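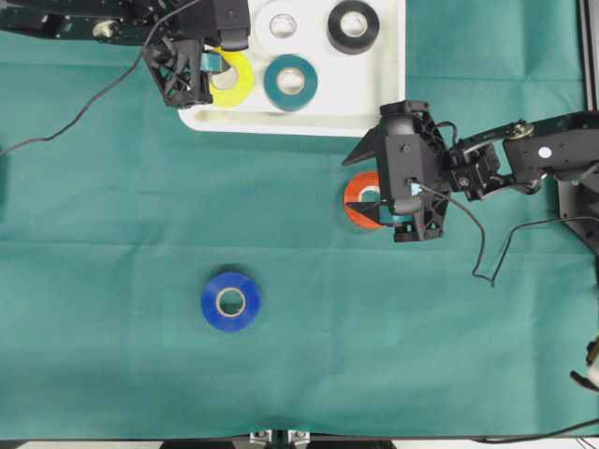
Flenness Coloured Tape Set with Tray and Work Cloth

Item no. 2272
Sold by Drolance
Availability: in stock

The Flenness set is meant for people who use tape in several colours and want to keep the rolls in one place. It contains six rolls, one white tray and one green-blue cloth for covering the table. Everything is delivered in one box and can be used at once.

We started to sell this set because many customers ordered the tapes one by one and later asked us for something to put them in. A bowl or a drawer does the job, but the rolls lie on top of each other and the black one is always at the bottom. On a flat tray all the colours can be seen from above and you take the one you need.

What is in the box

1 roll each of blue, white, black, dark teal, yellow and orange tape
1 white tray, rectangular, length 450 mm
1 work cloth, teal green

The tapes

Each roll has 20 m of tape. The tape is thin and a little elastic, and it can be torn by hand, although we recommend scissors when the end must be straight. It is made for marking, bundling and wrapping: handles of tools, cables, boxes, lids, plant sticks, sports equipment. Please do not use it for repairing damaged mains cables. A damaged cable must be replaced.

The white roll is good for writing on. Use a permanent marker and wait one minute before you touch the letters. The black tape shows fingerprints less than the others, so it is the usual choice for handles. Yellow and orange are the strongest colours for marking on the floor or on a dark box. Blue and dark teal are well separated in daylight, but under a warm lamp in the evening some customers find them near to each other. If this is a problem in your work, keep the two at opposite ends of the tray. 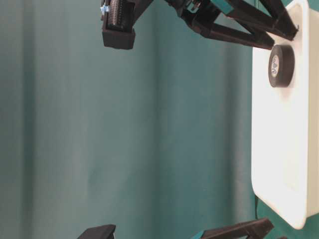
Black roll on the white tray.

The tray

The tray has a raised rim and rounded corners. The rim is low, so you can pick up a roll from the side without lifting your wrist over a high wall, but it is enough to hold a roll which starts to move when the tray is carried. The inside floor is smooth. If glue stays on it, rub it with a drop of cooking oil, leave it for a moment and then wash with warm water and normal washing-up liquid. Please do not scrape with a knife.

We suggest to lay the rolls flat and not standing. A roll that stands is nice to look at, but it will run away as soon as somebody pushes the table. The white roll is not easy to see on the white floor of the tray. Customers who find this annoying may put a piece of coloured paper under it.

The cloth

The cloth protects the table from scratches and makes a quiet surface for working. It comes folded, therefore you will see fold lines in the first days. They become softer with use. You can also iron the cloth on low heat from the back side, with a thin towel between. It may also be hung behind the table as a plain background, for example when you take pictures of small items for a shop. In this case let it fall in loose folds or stretch it with clips, as you prefer.

Wash by hand, maximum 30 degrees. Do not tumble dry. Remove all pieces of tape before washing.

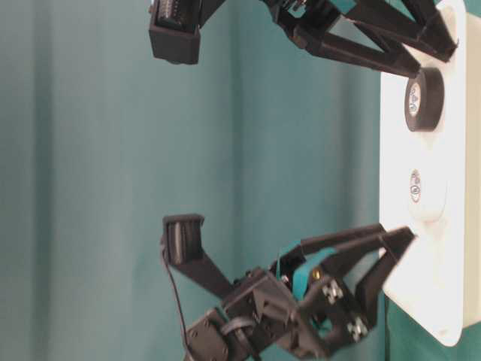

Storage

Keep the rolls dry and away from direct sun. On a window sill the edges of the tape become sticky and collect dust. A cupboard or a shelf is better. When you have finished, fold the last centimetre of the tape under itself, so you find the beginning again next time. In a cold garage the tape is stiffer, so bring it inside one hour before use.

Single rolls and spare parts

All six colours can be ordered separately. Please write the item number of the set and the colour in your order, for example "2272 orange". The tray and the cloth are also sold alone. The old cloth in grey is finished and will not come back.
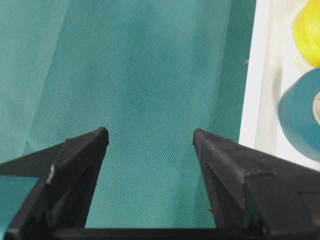 Photo: Clerkadell for Drolance

Delivery and returns

Orders received before noon are sent the same day. You may return the set within 30 days if the rolls are unopened. If only one roll is opened, we take back the rest and reduce the refund by the price of this roll. The cloth can be returned if it was not washed.

For schools and workshops there is a bigger pack under the name Flenness Ngui, with the same colours and two trays. It is again available from May. For this pack please ask us for the price by e-mail, and mention how many packs you need and the delivery address.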